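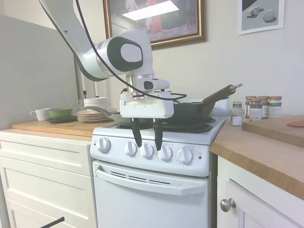 **Figure 9.1** A compact white stove with a deep frying pan on the right burner.

# Chapter 9: Planning the Small Kitchen

In this chapter you will learn to:

- name the main work areas of a home kitchen
- draw a path map for a simple meal
- sort equipment by how often it is used
- suggest changes to a kitchen that cost little or no money

**Key terms:** work area, landing space, path map, point of use, dead storage

Chapter 8 dealt with buying food for a household. We now turn to the room where most of that food is prepared. Many homes have a small kitchen, and many renters have no say in where the sink or stove goes. Planning still matters in these homes. Most of the decisions that affect daily work have to do with where things are kept and which surfaces are left clear.

## The Jalavcombe kitchen study

The examples in this chapter come from a survey of 117 households in the town of Jalavcombe, directed by Rhys Kereama. Each household was asked to prepare the same meal, a pot of rice with fried vegetables, in its own kitchen. An observer sat out of the way and marked every trip the cook made from one part of the room to another. The households also listed every item stored in the kitchen and when it had last been used.

Kereama expected the size of the room to explain most of the differences. It explained some of them. Two kitchens on Nodley Street had the same floor plan, with the same cabinets put in by the same builder. One cook finished the meal in 30 minutes. The other took 9 minutes longer and crossed the room more than twice as often. The second cook kept oil and salt in a cabinet by the door, and the cutting board was stored under the sink behind the cleaning supplies.

## Work areas

A **work area** is a part of the kitchen used for one kind of task. Older books describe three: storage, washing and cooking. This book adds a fourth, preparation, for the counter where food is cut, measured and mixed. In a small kitchen two areas often share one surface. The same counter may hold dirty dishes at noon and bread dough at

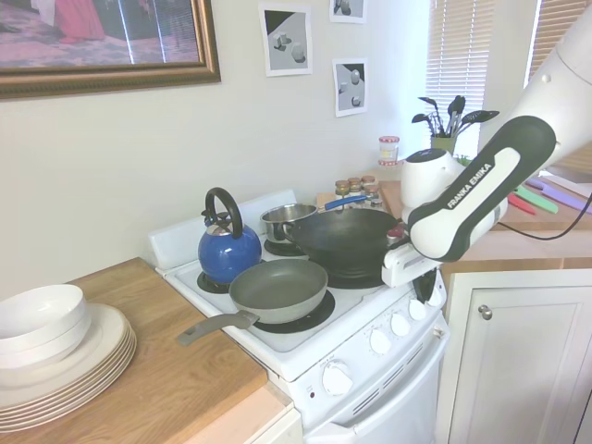

five o'clock, and the cook has to clear it in between.

**Landing space** is the open counter next to an appliance. A cook lifting a heavy pot needs somewhere to put it down without turning around or walking. Landing space is easily lost. Mail, a toaster or a drying rack can fill it over a few weeks, and the household gets used to working without it. In the Bolger apartments, several cooks rested hot lids in the sink for this reason - a habit they had stopped noticing.

## Point of use

To store an item at its **point of use** is to keep it where it is first needed. A colander belongs near the sink. Measuring cups belong near the flour. The rule applies to small tools as well as large ones, and it does not always call for a cabinet or drawer.
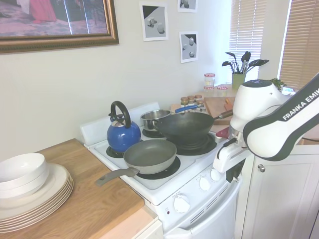
**Figure 9.2** Cooking utensils standing in a cup in front of a window.

Items that have not been used for a year are called **dead storage**. One household in the study owned 300 kitchen items and used fewer than half of them in that time. Dead storage may be worth keeping, but it should not take up the shelves between the waist and the shoulder.

## Before you read on

Draw a floor plan of a kitchen you know well. Mark the sink, the stove, the refrigerator and every stretch of open counter. Then think of a meal you have cooked there and draw a line for each trip you made. Keep this path map - you will need it for the exercises in Section 9.2.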